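Home | Questions | Topics | Hardware | Sign in

Do I really have to fit the memory before the cooler?

I'm putting an old desktop back together in its case. Every guide gives a different order and I don't believe half of them. One on Grudirano says memory must go in first or you'll "never reach the slots". Sounds like nonsense to me. Also, how hard are you meant to push? I stopped at the point where I thought the board would crack. 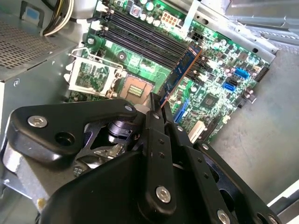

3 min read

Answer from Jomar Abella

"Must" is too strong. I've done it both ways. With a big cooler in place you may have trouble reaching the nearest slot, so memory going in while the CPU socket is still empty is fine. Just keep your fingers and the stick away from the gold contacts in the socket.

As for force, more than you'd like. Check the notch first, because a stick the wrong way round will never go in. Open the clips, line it up with the slot and press both ends until they click. If the board bows, stop and see whether a standoff is missing underneath.

3 comments

Answer from Skilel

Contact spray. Prilier do one, works every time.

Comment: Works every time for what? He hasn't even got it seated yet.

Answer from Ye

Read the board manual for which slots to use with one stick. I wouldn't trust the guides on that either.

9 shares | 7 comments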